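4.2 What the simulated bench can and cannot tell us

The arm at Gastlow, our shared workshop, is free for a few evenings a month, so most of the tuning was done in Draltero, the simulator the members had already settled on. We were doubtful about this from the start and remain so. The task is a small one: a single marker, a mesh pen cup and a white covering over a wooden table (Figure 3).

Figure 3. The marker-and-cup task as rendered in simulation.
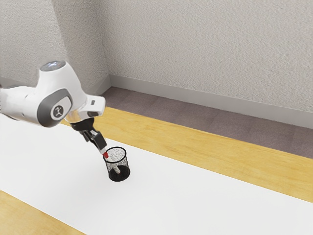
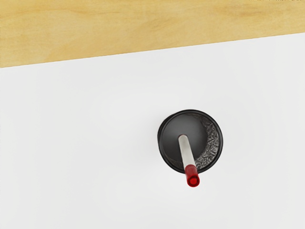
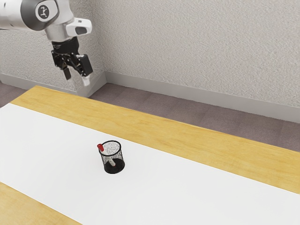
M. Ibarra

The first panel of Figure 3 has the fingers closed on the marker while its lower part is inside the cup. A still like this is easy to over-read. It says nothing about whether the marker was on its way in or on its way out, and we ask readers not to take it as evidence of either. The third panel, with the gripper open and well clear of the cup, is no better on that score. In both, the red end is uppermost.

The second panel looks almost straight down and shows no part of the arm. We find it the most useful of the three for judging where the marker leans, and the least useful for judging depth. The mesh is a harder matter. In the renders it comes out as a fine speckle, and a policy trained on that speckle may learn something about the renderer that it can't use on a real cup.

We ran 600 simulated trials and kept 578 for scoring. The rest stopped early with a solver error. Dropping them probably flatters the result, as the errors came mostly when the marker touched the rim, and that is also where the real arm gives trouble. Each trial was allowed 180 seconds.

On the workshop bench we managed 16 trials in January. That is too few to support a success rate and we don't give one. Earlier notes from the Oltska build claim that gains in simulation carry over to the bench 'with little loss' – we could not find the bench runs behind that claim, and until they are shared we would treat it as a hope.

Friction between marker and finger was set by hand and never measured.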